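Production Pipelines for Animation and Games
Handout 5: Storyboards, shot names and versions
Course tutor: Régis Jacquet

Please read this handout before the practical hour. We start with the naming exercise and I will not repeat the rules in class.

1. From storyboard to shot list

A storyboard is first of all a tool for talking. The director and the layout artist look at the same panels and agree what the audience must understand. When the panels are approved, each one is given to a shot, and only then it enters the pipeline. One shot can have several panels. One panel should never belong to two shots, even when the drawing is the same.

In the short film Nirkadau, which we use as our case this term, the approved board had 1,619 panels, and they became 53 shots in the first sequence alone. The production coordinator, Everaldo Bezerra, kept the list in a plain spreadsheet until March and then moved it to the tracker. He told the class last year that the move was slow mainly on account of the names.

2. Names

A shot name has the sequence, the shot number and the department, in this order, separated by underscores. Numbers go up in tens, so that a new shot can be put between two old ones. Do not write "final" in a name. Do not use spaces or accents - the render manager at Privach still refuses them.

3. Versions and publishing

Saving and publishing are two different actions. You save for yourself, as often as you want. You publish for the next department, and a published file is never changed afterwards. If the animator finds a mistake in a published layout, the layout artist publishes version 2 and the animator updates the reference.

Each publish needs a short comment. "Fixed" is not a comment. "Camera lowered, table moved left" is a comment, and the lighting artist can work with it.

4. Review

Reviews at Tudutmont are done on the whole sequence, with storyboard panels in the places where no shot is ready yet. I recommend the same for your group project. A shot which looks good alone may be too long between its neighbours.

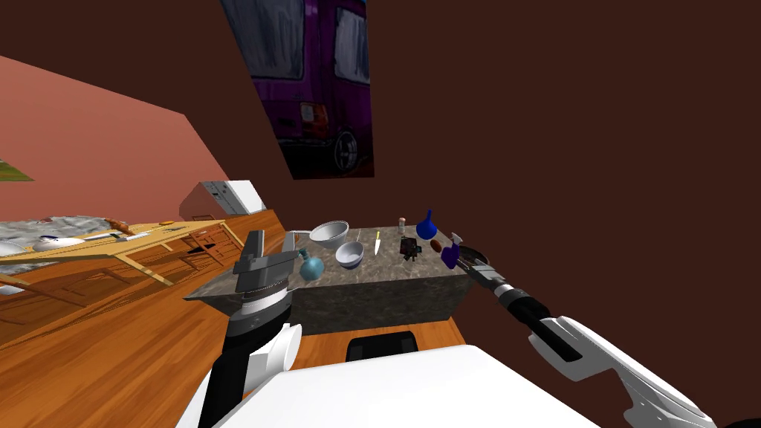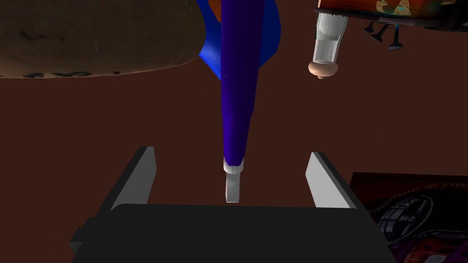
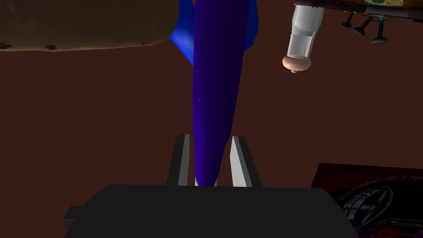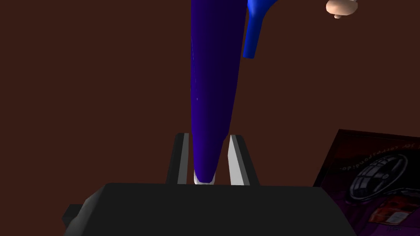
If a shot is removed from the edit, can we give its number to a new shot?

The number stays with the old shot, which is marked as omitted in the tracker. Give the new shot the next free number between its neighbours, and keep the old files until delivery.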